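Search the help pages
Type your question Go

Hiring the Pikbridge workshop – your questions

How big is the room?
Bigger than most people expect, bless them! The floor comes to 300 square metres, and we're happy to have up to 80 of you in at once.

Is there enough light for fiddly work?
We do think so. There are fluorescent lights up on the white slatted ceiling, and there's a large black-framed window too, divided into panes, with a bit of green tree beyond it.

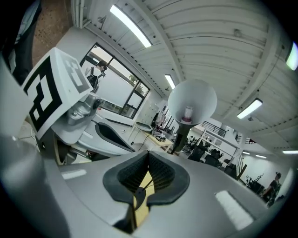
If you'd still like something closer to your work, do bring a desk lamp along – the sockets are by the benches, and you're very welcome to use them.

How do I book?
Ring the Drirkomer desk on extension 704 and we'll gladly talk it all through with you.

Last updated: Dec 3, 2018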